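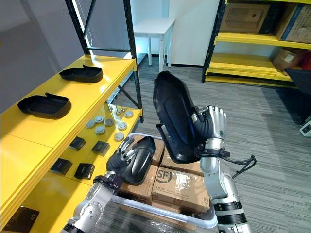
The Town That Couldn't Throw Away Its Shoes

Flestville has one stoplight, two bakeries that don't speak to each other, and more shoe repair per head than any town its size has a right to. I went in November, wearing a pair of boots I had been told were finished. The man who told me that was a cobbler in the city, and he said it the way a vet says it.

Manaia Tipoki looked at the same boots for as long as it takes to read a menu. "Who said that?" she asked. I told her. She wrote his name on a scrap of paper, and I still don't know what she plans to do with it.

Tipoki runs the bigger of the town's repair shops, on the corner where the bus from Clemcombe turns around. She came to the trade at thirty, after a spell selling insurance, and she says the two jobs have the same basic conversation in them. People come in hoping to hear that nothing is wrong. Then they ask what it costs.

A new heel is cheap. A full resole costs more than many of the shoes it is done to, and this is where the arithmetic gets personal. A customer will spend a week's groceries to save a loafer that was on sale in the first place, because he got married in it, or because it has at last stopped hurting. Tipoki doesn't argue. She has a shelf of shoes waiting for their owners to make up their minds, and one pair of brown brogues has been up there longer than her assistant has worked for her.

The trouble, if you fix shoes for a living, is glue. An old welted shoe is stitched to its sole through a strip of leather, and you can cut the stitches and start over. A modern sneaker is mostly foam and adhesive, pressed together and sent out into the world with its fingers crossed. When the foam crumbles, you can't sew anything to it. "It's like darning a cake," said Tipoki, who has tried it (the sneaker, I mean).

She tries anyway. Half of her bench is now given over to sneakers, mostly brought in by teenagers who found the shop online and stand in the doorway as though they might be charged for entering. They want yellowed soles made white. They want a rubber toe stuck back down. They are, she says, far more polite than the loafer men, and they pick things up on time.

Flestville used to make shoes, naturally. The Cárdenas works employed almost 2,000 people at its height, and the town still keeps factory hours out of habit; try getting lunch after one. When the works shut, the stitchers and lasters did what skilled people do in a small place. Some drove to Clemcombe every morning and complained about the road. Others set up in garages and front rooms with whatever machines they'd been able to buy at the closing sale, and began mending the shoes they had once made.

Most of them are retired now. They drop in on Tipoki in the afternoons to sit on the bench by the radiator and tell her she is holding the knife wrong. One of them, a former laster with enormous hands, picked up my left boot, bent it double, sniffed it and handed it back without comment. I took this as encouragement — I was told later that it wasn't.

There is a class, too, run from the back of the shop in the evenings. You bring your own shoes and you leave with them, in one condition or another. I went along for a session and spent it learning to sharpen a knife, which I did badly, beside a dentist who did it very well and kept looking over.

My boots came home in a paper bag ten days after that, with new soles, new heels and a folded note in the left one. It said to use wax, to stop drying them on the radiator, and to come back in spring so she could see whether I had listened. I've bought the wax.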